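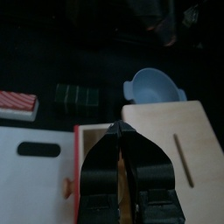 According to one reply to my last post on Gralta, a planner that hesitates is a planner with a bug, and the fix is a faster solver. I disagree, and the logs from the Kollatdale cell are my reason.

We ran 221 pick attempts with the stock planner in December. Solve time was never the limit. The planner returned a path well inside its budget on every attempt, and 9 of those paths were wrong in the same way: the goal pose had been computed from a depth map older than the arm's last move. A faster solver would have delivered the same wrong path sooner.

The fault lies in the interface. Gralta accepts a scene as a bare list of shapes and drops the time stamp at the door. Perception knows how old each estimate is. Control knows where the wrist was at that moment. The planner sits between them and is told neither.

Lumbao, our small wrapper, keeps the stamp and refuses any goal older than two control cycles. It adds seven lines to the message definition and makes the arm pause more often. Operators dislike the pauses. I would keep them.

The usual objection is that stale data should be handled upstream. Skurneck tries this with a filter in the camera driver, but the driver cannot know when the planner will read its output. The check belongs where the data is used, and the age field should be mandatory in the next message format.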